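Tapia water utility to switch disinfectant in May

The Tapia water utility will change the disinfectant used in its distribution system from free chlorine to chloramine in May, according to a notice sent to customers this week. The change applies to all addresses served by the Kedura treatment plant. Homes on the Dindska wellfield are not affected.

Chloramine is formed by combining chlorine with a small amount of ammonia. It is a weaker disinfectant than free chlorine but breaks down more slowly, so a measurable residual remains at the far ends of long pipe runs. The utility said samples from the Tretora pressure zone, the most distant from the plant, fell below its internal target for chlorine residual in four months of last year.

The switch will take up to 22 days to reach every part of the network. During that period crews will flush 40 hydrants, working outward from the plant. Customers near a flushing point may notice lower pressure or cloudy water between 10 p.m. and 5 a.m. The utility advises running a cold tap until the water clears and holding off on laundry until then.

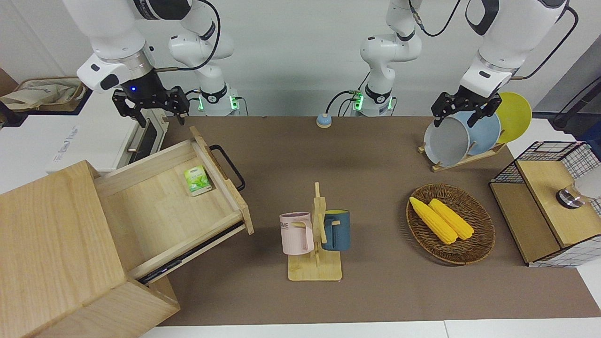

Plates in a dish rack. Treated water remains suitable for washing dishes, cooking and drinking.

Two groups of users need to take steps before the change. Dialysis providers must confirm that their carbon filtration is sized for chloramine, which takes longer contact time to remove. Owners of aquariums and ponds should use a conditioner labeled for chloramine. Letting water stand overnight, a common way to remove free chlorine, does not work.

Distribution engineer Brittany Sandhu said sampling for nitrite will be added at 13 sites. Nitrite can form when ammonia is released in warm, slow-moving water. Results will be posted monthly on the utility's website.

Customer rates will not change. The flushing schedule is available at the utility's front desk and by mail on request.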